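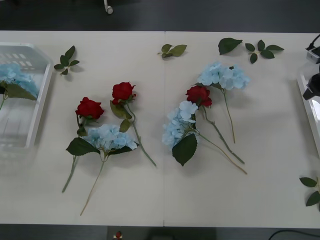
Artificial roses, blue hydrangeas and loose green sprigs on the table.

Gunham Missing Persons File Project
Progress report to the Zivel Fund
2018-10-14
Prepared by Jurgita Kuusk

Inger, sorry this is short and not very polished. Full version with the receipts attached comes with the year-end package. Same headings as the March report so you can lay them side by side.

Where we are

Old files: 47 on the list when we started this period. All of them now pulled out of storage and read through at least once. Most are scanned. The ones that aren't are the water-damaged folders from the basement at Ernau, which need to be opened flat and dried under weight before they go anywhere near the scanner. Elias is on that. Slow.

Reading them again has been worth the money just for the addresses. A lot of people moved, and a lot of the original witness contact sheets had phone numbers with a digit missing or a last name spelled differently on every page. Elias made a single contact sheet for each file with the old and new versions next to each other. The county detectives asked for copies. Sent.

River and lake searches

Two sonar days done on the lower Pärn, both from the public ramp. First was mostly a loss, wind came up before lunch and the readings past the bridge were useless. Second one good. Clean passes all along the east bank from the ramp to the old ferry landing. Algirdas marked a number of shapes that could be vehicles and passed the positions to the sheriff's dive unit. We do not dive and we do not open or move anything, that rule hasn't changed. They went down on the nearest ones: a farm trailer and a boat hull. The rest are waiting on the unit's schedule and on the water level.

No family has been told anything about the positions. Please keep this section out of the newsletter.

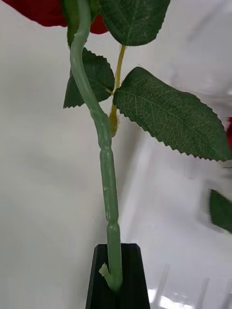 The stretch above the bridge still needs doing. It matters for the oldest case on that road, almost 20 years now, where the last sighting was at the gas station and the car never turned up either. Ramp up there is washed out on one side. Ojārs has asked the landowner about going in across the hayfield after the last cut, and got a yes over the phone, nothing in writing yet. I'd like it in writing.

Families

Phone calls every month to every family that wants them. Some want email instead, a few said please only call if there is news, and we've noted that on the front of the file so no one calls by mistake. Going well overall. One complaint, fair, about a message left on a work voicemail. I called back and apologized, and the number is off the sheet.

The evening meetings at the library moved to a bigger room. Five families came to the last one. Most of the talk was about DNA samples, who can give one, where it goes, how long it is kept. The state lab sent a printed sheet but it is hard going. Elias is rewriting it in plain words and the lab has agreed to check his version befor we hand it out.

Also at that meeting: people asked again for a way to send in tips without giving a name. The web form works but it asks for an email address and won't go through without one. Fix promised by the web host. Still waiting. 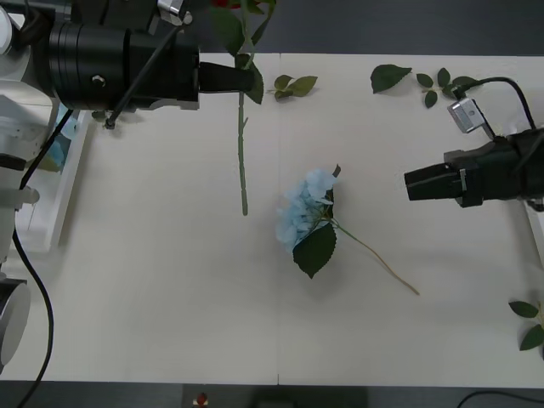

Money

Underspent on fuel, the bad weather day plus the Ernau trips being combined. Overspent on scanning supplies, mostly archival sleeves and a new roller kit for the feeder. I'd like to move the fuel balance across to cover it. Need a yes from you in writing per the grant letter, section on changes between lines. Storage rent paid through year end. Boat insurance renewal came in higher then planned, quote attached separately, still trying to get another one to compare.

Nothing spent from the reserve.

Problems

Records requests. The neighboring county has not answered on the files that crossed the line. Sent the form, sent it again, then drove over. Clerk was nice about it, no files. If the Fund has a contact there it would help.

Algirdas is away most of the winter, so sonar review stops until he is back. Raw recordings are copied to both drives and labeled by date and bank.

Next period

Finish the wet folders. Upper Pärn if the field access holds. Plain-language DNA sheet out to families. Tip form fixed or moved somewhere else. Start putting the scanned files in date order, which should have been done first, lesson learned.

Call me on the office line with questions, mornings best.

J. Kuusk

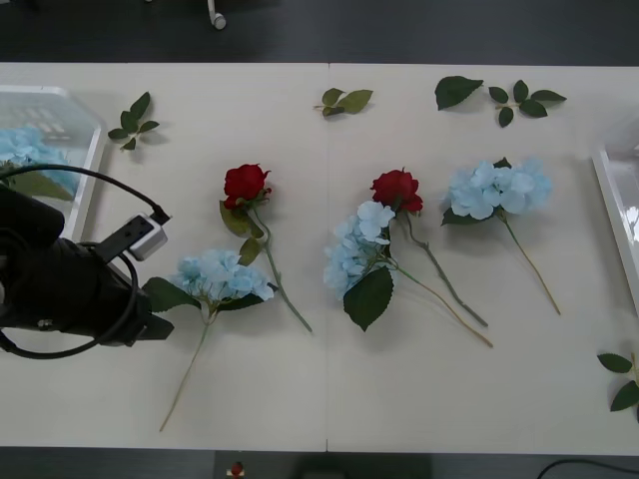

Artificial flowers laid out in a loose row, a clear plastic tray at each end of the table.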